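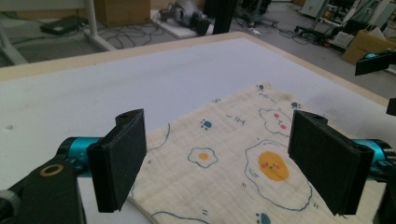
4. Washing and drying muslin cloths

This section covers muslin and double gauze in the Oltska washer-dryer. Read section 2 (Installation) before the first load. For terry towels and bath mats, go to section 6.

Before you start

1. Wash new cloths once on their own. Printed cotton can give off a little dye in the first wash.
2. Shake out each cloth and close any snaps on items going in the same load.
3. Put cloths smaller than a dinner napkin in a mesh bag.
4. Check the door seal and remove anything caught in the fold.

Note: Muslin shrinks. Expect most of the shrinkage in the first two washes. If you sew your own cloths, wash the fabric before cutting.

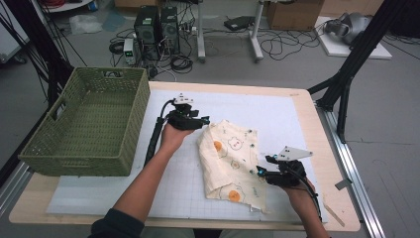 Choosing a program

1. Turn the dial to Delicates. The display shows the default time of 45 minutes.
2. Press Temp until the display shows Warm. Use Hot only if the care label allows it.
3. Press Spin to set the speed. Do not go over 800 for gauze.
4. Add detergent to drawer II. Half the usual amount is enough for a small load.
5. Leave the softener drawer empty. Softener coats the threads and makes the cloth less absorbent.
6. Press Start. The door locks after a few seconds.

Caution: Do not use chlorine bleach on printed fabric. Do not open the drawer while water is running in.

Stains

Rinse milk and food stains in cold water as soon as you can. For older stains, soak the cloth in a basin with a spoonful of detergent and leave it overnight, then wash as usual. Double gauze has two layers held together by small stitches, so press the stain with your fingers and do not scrub it with a brush. Scrubbing pulls the layers apart and opens up the weave.

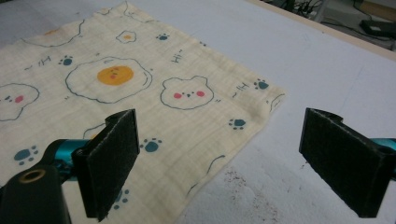

Raw edges need more care than hemmed ones. Trim long threads with scissors before washing and never pull them. If an edge keeps fraying, fold it over twice and sew it down.

Drying

1. Take the cloths out when the cycle ends and pull them back into shape.
2. Hang them, or select Dry and then Low.
3. Clean the lint filter after every drying cycle. Muslin sheds more than plain cotton.

If the display shows E45, the filter is blocked. Switch the machine off, clean the filter, and start the cycle again. If the code comes back, see section 9.

Last updated: September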